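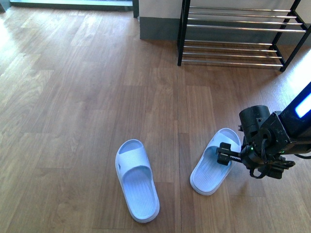
Figure 1. House slides on the hallway floor, with the metal shoe rack against the wall.

Shoes at the Door: a Small Study of Three Shared Flats
Rhea Calimlim, Nhung Hồ, Iwona Żak
Supervisor: Ľudovít Šimek

1. Why we chose this subject

All three of us live in shared flats in Stetov, and in all of them people take off their shoes when they come in. Every flat has a rack for this, but the shoes are often on the floor beside it. We wanted to understand why the rack is used for some shoes and not for others, and if a small change in the hallway can help.

2. The hallways

We studied 3 flats with 15 residents in total. Figure 1 shows a typical situation for our subject. The rack is black metal with chrome bars, and it stands by the wall. The slides are of the open-toe kind, with one wide band and a thick sole, and they lie on the wooden floor with their toes pointing in different directions. Such shoes are worn many times a day for a very short time, so we gave them their own group in our notes. The other groups were street shoes, sports shoes and winter boots.

3. Method

During October we visited each hallway in the morning and in the evening. For each pair we wrote down the group and the place: on the rack, next to the rack, or somewhere else. In the end we had 196 notes. We did not move any shoes during the visits. After this we talked with the residents, usually in the kitchen, and asked them where they think their shoes belong.

4. What we found

Street shoes were mostly on the rack. Slides were mostly on the floor, also in the flat where the lowest bar of the rack was free. Several residents said that they do not want to bend down for shoes which they will need again in ten minutes. One resident told us that she did not think of slides as shoes at all.

We also noticed that slides wander. A pair left near the bathroom in the morning could be in the kitchen in the evening. The winter boots did not wander, but they took the best places on the rack although it was still too warm for them.

5. Our proposal

We propose a low mat beside the rack, only for slides, and to keep the boots in a cupboard until the cold weather. We tried this in Nhung's flat with a mat from the shop Ziółkowski. The residents liked the mat, but one of them began to put wet umbrellas on it. We would like to repeat the trial in the other two flats, with a separate place for umbrellas.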